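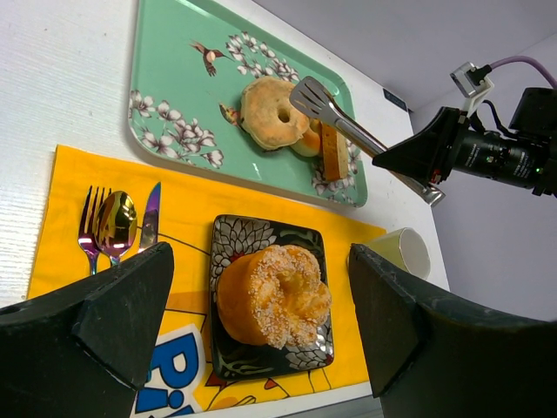

Tongs over the pastry tray, with one place already set on the yellow mat.

Filed under: Home & Shop Automation > Galleries
Print this page | E-mail this page

Can a Machine Serve Breakfast Yet?

Setting a table and plating food is a chore most people do half asleep. For a two-armed robot it is still a long list of separate problems. Flatware is thin and lies flat. Paper cups crush. Baked goods come in every shape, and no two pieces from the same batch weigh the same or break in the same place.

The breakfast job is one of several in our household series, along with towel folding and shelf stocking. The notes below go with the picture at the top of the page.

The tray. A ring donut, a glossy round pastry and a rectangular slice of cake or bar share the mint-green tray, and the tip of the tongs is above the donut and the slice. Picking one item out of a group is harder than picking it up alone. The tool has to come in without dragging the neighbor along.

The tongs. Steel, with a slotted head something like a spatula, held in one of the grippers. Using a kitchen tool keeps the gripper off the food, but it adds a joint the machine cannot feel directly. Squeeze too little and the donut slides out. Squeeze too much and it cracks.

The plate. A round pastry with a white, coarse topping takes up most of the square black plate. Toppings are a fair test of handling. A person looks at the crumbs left on the mat and knows how the transfer went.

The flatware. Fork, spoon and knife, side by side on the left of the mat, all with a shiny rainbow finish. Reflective metal gives cameras trouble because its color changes with the angle. Plain matte flatware would be easier, but homes are full of the shiny kind.

The cup. Pale yellow paper, tipped or on its side at the right of the mat. Light cups move when anything brushes them, and standing one up again takes a softer grip than anything else on the table.

Where things stand. Londia, a bakery supplier in Staltmont, lists 4,000 pastries plated by machine in its trial kitchen, 99 of them dropped or broken. The kitchen's staff still wipe down the table and refill the trays by hand. Simões, which runs a similar trial for hotel breakfast rooms, stopped at 400 place settings and went back to work on cups.

For a home kitchen, our answer is no for now. For a counter where the same six items go out every morning, it is getting close.

Next gallery: stocking shelves at Gullari

Print this page | E-mail this page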